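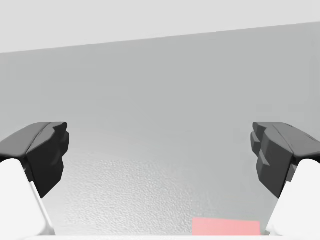 Have you ever yelled "HELLO!" into a big empty place and had something yell it right back at you? I have, lots of times. When I was a kid I used to do it under the road bridge at the edge of Wutavville until my uncle Osvaldo asked me to please, please stop.

That voice coming back is called an echo, and it's your own voice. Let me tell you how it gets home.

## Sound is a wobble

When you shout, your throat makes the air shake. That little patch of air bumps the air next to it, which bumps the air next to *that*, and off the wobble goes. Put your fingers on the front of your neck and hum. Feel the buzz? You're feeling the start of a sound!

Now the wobble travels until it runs into something. If it hits a big hard thing, like a cliff or a brick wall, a lot of it bounces off, the way a rubber ball does. If it hits something soft and squashy, like a thick blanket, much of it gets soaked up and hardly any comes back.

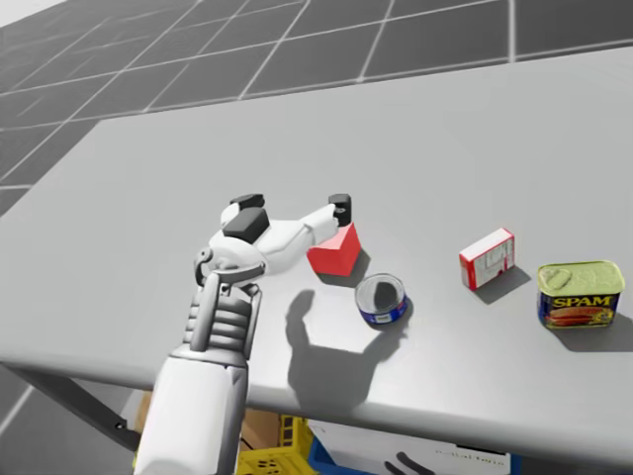
So why don't you hear echoes in your kitchen? The sound does bounce in there -- it bounces like crazy. But the walls are so close that your voice gets back to your ears almost right away, and your brain mushes the two sounds together into one. You need some distance for your ears to notice the gap.

My favorite spot is the old quarry at Udau (go with a grown-up, and stay behind the fence). The rock wall is 600 feet from the lookout. Sound goes more than 1,000 feet in one second, so my "hello" zips over there and zips back, and I get my answer in a bit more than a second. That's long enough to feel like a very polite person is standing across the way.

You can play a game with it, too. Clap once and listen for the clap that comes back. Then clap again just as the echo arrives, and keep going. If you get the timing right it sounds like you have a clapping partner. My best run is 26 claps, and then I got the giggles.

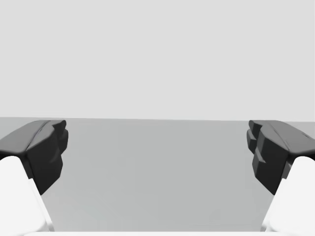

*By Edivaldo Barbosa | Feb 9, 2022*

## Animals got there first

Bats are the champions of all this. Lots of bats hunt at night by making tiny, super high squeaks and listening for what bounces back. A moth on the left sounds different from a tree straight ahead. Most of those squeaks are too high for people to hear, so a bat could be shouting its head off over your yard and you'd think it was a nice quiet evening.

Dolphins do it under the water with clicks. Sound moves more than four times faster in water than in air, so their echoes come back in a hurry!

## Try it at home

Grab two cardboard tubes, a ticking clock or a kitchen timer, and a big hardback book. Stand the book up on a table. Lay the tubes down in a V shape, with the point of the V near the book but not touching it. Put the clock at the open end of one tube and your ear at the end of the other. Cover your other ear with your hand.

Listen for the tick. Then swap the book for a folded towel and listen again. Which one was louder? Try a pillow, a baking pan, a cereal box -- whatever you can find -- and write down which ones bounce best. My baking pan beat everything, even the book.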